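Starer Office Supply – Customer Help
Ticket: Proltix document folder, clear pocket sticking to pages
Opened 19 May 2021
Status: Open, waiting on customer
Category: Filing and storage / Folders

Message from customer

Hi there! I bought a pack of the Proltix folders from you (the beige plastic ones with the clear pocket, the pack of 20) and I've got a sticking problem I can't get on top of. I've read the help page on folders twice and tried most of what's on it, so I'll put down everything I did and you can skip whatever you'd normally tell me first.

Short version: paper goes into the clear pocket fine, then a few days later it doesn't want to come back out. The page clings to the plastic, and when I pull, it either comes out with a wrinkle in it or the whole pocket comes along for the ride and folds over on itself. On the worst one, a bit of the toner stayed behind on the plastic. I could read half a word backward on the inside of the pocket, which was not my favorite moment of the week.

What I use them for: I do the paperwork for a small rental business called Onyeka, mostly leases and inspection sheets, and each unit has its own folder. We have 28 units, so I've got one full pack of yours plus eight older folders from a different store, brand name Guririer. The Guririer ones have never stuck. Same printer, same paper, same cabinet. That's what made me think it's the folders and not me, but I'm open to it being me.

Stuff I've tried so far:

Wiping the pocket. I did the inside with a barely damp cloth and left the folder open on the counter overnight. It was better for one day and then back to how it was. There was a sort of faint film on the cloth afterward, kind of grayish, so maybe there's something on the plastic from the factory? I did this on three folders and all three behaved the same way.

Letting the printouts rest. Your help page says fresh laser prints can stick if they go in warm, so I started leaving pages on the counter for an hour before filing. Then I got impatient and went to a full day to be sure. No difference that I could see between an hour and a day, except that I had paper all over the kitchen.

Different paper. I usually buy the cheapest ream going. I switched to a heavier one for a week and those pages do come out easier, but they still grab near the bottom corners. I can't really switch over for good, I go through 300 sheets in a slow month and the heavy paper costs a lot more.

Moving the cabinet. It used to be next to the water heater closet (I know, I know). I moved it to the other side of the hall at the start of May. The folders I've filled since then seem a little less bad, but not fixed.

Pressing less on them. I used to keep the folders stacked flat with a binder on top. Now they stand upright and there's nothing leaning on them. This one helped the most, I'd say, but the pockets had already gone clingy by then and they haven't gone back.

Last thing, I took everything out of one folder and started over on the kitchen counter, where the light is better. Folder flat on the marble, one sheet next to be checked, then the next folder, and so on until I got bored. The two photos are one of the folder and one of a sheet of paper, both on the counter.

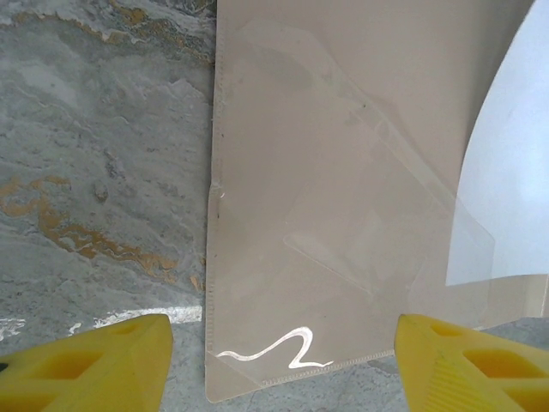
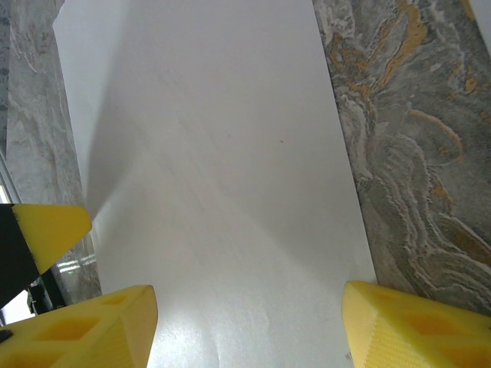 Guririer pockets did the same thing to me until I put a sheet of plain tissue in front of anything laser printed, so I'd try that on the Proltix ones before sending them back. I've got four years of tax papers in mine and they slide right out now. Only thing is you have to swap the tissue when it gets limp.

(Sorry, the paragraph just above is from my sister, I asked her to type in what worked for her while I was getting the receipt out. I'll leave it in, it might help somebody.)

So I tried her tissue idea on 2 folders before sending this. I left them upright in the cabinet over a long weekend and the pages came out clean, no wrinkles and no toner left behind. I'm happy about that! But it does mean I can't read the page through the pocket anymore, and reading the page through the pocket is pretty much why I bought the clear kind. Inspection sheets have the unit details at the top and I like to grab the right folder without opening it.

Questions for you:

Is there a film or coating on the inside of the pocket that's meant to be washed off before first use? If so, what with? I've only used water and I don't want to try anything stronger and have the plastic go cloudy.

Did the pocket material change at some point? A friend has some Proltix folders from a few years back and hers feel stiffer to me. I might be imagining it.

If I swap this pack, would I get the same ones again? I'd rather have a different kind than go through all this twice – even a plain folder with no pocket would do, and I'd just write on the front.

Also, what's the best way to get toner off the inside of a pocket? I have one folder where the backward half word is still there, and it shows through whatever I put in.

I have the receipt, and I kept the outer wrapper too, in case you need a number off it. No rush on any of this, the tissue is holding things together for now. Mornings are best if you want to call.

Thanks!

Update from customer, same ticket

Forgot to say, the sticking is only ever on the printed side. If I turn a page around so the blank back faces the clear plastic, it slides out every time. I've turned all the leases around for now and left the inspection sheets with tissue in them.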